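Playing two lower-grade games same weekend, any way round the 7 day thing?

Posted in Club Rugby > Registrations and Rules

ollberg_fixtures

Need help quick please, team sheet goes in Monday. We run two sides at Ollberg, firsts and a social fifteen. Social side is down to 4 fit forwards after the Florkstead game (two ankles, one shoulder, one bloke moved house). I want to pull a couple of the first team bench down to play for the socials on Sunday. They got maybe ten minutes each Saturday, one didn't get on at all.

Florkstead's secretary is already saying he'll protest if we do it. Says anyone named on a first team sheet is locked out of the lower grade for the rest of that round. I can't find that in the rule book. Only thing I can see is the bit about cup games and you need 2 league starts to be elegible. Does being named count the same as playing? And does a front row replacement get treated different? We'd be going uncontested scrums otherwise and nobody wants to drive an hour for that.

Also who do I even ask, the district office line just rings out.

Noeline Hoani

Did registrations for Pevico for a long while so went through this most winters. Your district will have its own version so check, but how ours worked:

Named and not used = didn't play. Free to turn out Sunday. The match card has to show it though. If your ref or manager didn't fill in the replacements column properly then on paper he played, and you'll lose the protest. Go look at the card today.

Used off the bench = depended on minutes. Ours was less than a half and you were fine to drop down one grade, once per round. Two grades down, no. Some places have scrapped the minutes and just say "took the field", so ten minutes would sink you. That's the word to look for in yours.
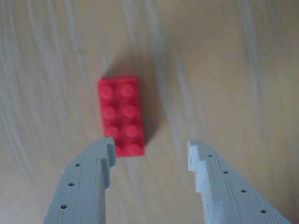

Front row was the one exception we had. Could drop a prop or hooker down to keep scrums contested even if he'd played a full half the day before, but you had to tell the other club before kickoff, in writing. Text was ok. And he had to be trained for the position, you can't call your flanker a prop because he did it once at school.

Don't rely on the other club's secretary for what the rule is. He might be right but he's not going to go looking for the bit that helps you. Ask him which clause. If he can't give you a number thats your answer.

For the office, email, don't phone. Put the grade and the round in the subject line. Ours got answered at night mostly, the fixtures person had a day job. Keep the reply and take a copy to the ground.

One more thing, stand down for concussion overrides all of it. If either of those lads came off for a head knock he's out, doesn't matter what grade.

woo_lock5

just play them lol. we did it all last season and only got pulled up once, lost the points and a $200 fine. socials don't have a table worth worrying about anyway

ollberg_fixtures

Thanks Noeline. Checked the card, the unused one is down as unused so he's good. Other one came on in the 69th minute and ours does say "took the field", page with the grading stuff, I'd been reading the cup section the whole time. So one player not two. He's a hooker tho so might still get him in under the front row bit, have emailed the office and asked.

Woo, we can't afford 200 bucks for a social game mate.

Noeline Hoani

Good. If they say yes on the hooker, text Florkstead Saturday night, don't leave it till warm up. And get the ref to write it on the card.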